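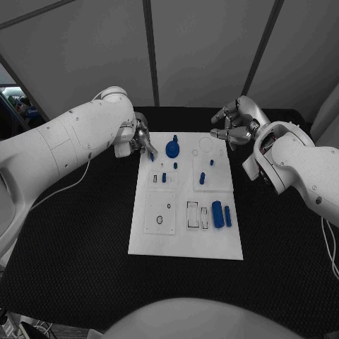
6.4 Finger stall and contact faults during peg and gear tasks

Use this section when a hand stops while gripping a part or pressing on the task board, and the console shows fault 44 (finger stall) or fault 468 (contact force over limit). For faults with no hand involved, go to 6.5.

CAUTION: A stalled finger is still under power. It can close or spring open without warning when the fault is cleared. Keep your own fingers out of the hand until step 4 is complete.

CAUTION: Both arms hold position after a fault in either hand. The arm without the fault can still move if someone resumes the program. Only one person should have the pendant, and that person should be the one standing at the table.

6.4.1 Making the station safe

1. Press Hold on the pendant. Do not use the emergency stop unless someone is caught or a part is about to fall on a person. The emergency stop sets the shoulder brakes, and the arm may sag slightly before they grip, which drives the fingertips further into the board.

2. Read the fault code and write it in the station log with the side (L or R) and the name of the task step. The code is lost when you clear it.

3. Jog the arm straight up in tool mode at the lowest speed until the fingertips are clear of the board. If a part comes up with the hand, stop when its lower end is clear of the hole.

4. Select Hand, then Relax. Wait for the hand status to change to Limp. If it does not change, switch off hand power at the rear of the base and leave it off until you have finished 6.4.2.

5. Take out any part still held. Support it from below and ease it out sideways. Never pull against the fingers.

Note: If the arm will not jog upward because the force limit is already exceeded, hold the Override key and jog up only. Override works for 2 seconds at a time. Sideways movement in Override has broken fingertips at two sites.

6.4.2 Checking the hand

1. Look at each fingertip for cuts, flat spots or a pad that has shifted on its seat.

2. With the hand limp, bend each finger through its full travel. It should move evenly. A finger that catches near the end of its travel usually has a stretched tendon and must be replaced as a unit (part 891, left and right are the same).

3. Check the cable along the underside of the forearm. It should hang free with enough slack for the wrist to turn both ways. A cable pulled tight at the wrist gives fault 44 with nothing wrong in the finger at all.

4. If the wrist cover is off, check that no wiring is resting against the joint. Do not run a program at full speed with a wrist cover removed.

6.4.3 Checking the board and parts

1. Push down on each sub-plate. If one rocks, take it out, clean under it and seat it again.

2. Try the part in its hole by hand. It should drop in under its own weight. Parts with a burr or a swollen end are the most common cause of fault 468, and they should be thrown away, not sanded.

3. Check that the board has not moved on the tabletop. A hard press can slide it a few millimeters, which is enough to make every later insertion fail. If in doubt, run Locate Board (section 4.2) again.

6.4.4 Clearing the fault and restarting

1. Move everyone back from the table, including anyone working behind the arms.

2. Switch hand power on if you turned it off. Wait for the homing motion to finish.

3. Press Clear, then Home Hands. Both hands open and close once.

4. Set speed to Low and run the failed task step by itself. Keep a thumb on Hold.

5. If the step finishes cleanly, return to normal speed. If the same code comes back on the same side, stop and do not clear it again. Tag the station and contact Soltico support.

Note on the gear: Until the May update is installed, the release motion after placing the gear is too short. The fingers can drag on the teeth and trip fault 44 as the arm lifts. Margarida Leitão's team at Grimell found this on a Friday night run where the hand was cleared and restarted again and again until a tendon gave way. Without the update, raise the release height in the task file before running any gear step — the setting is under Place, Retract.

Log entries for this section were set up by Pui-shan Leung. Send changes to her before editing the template.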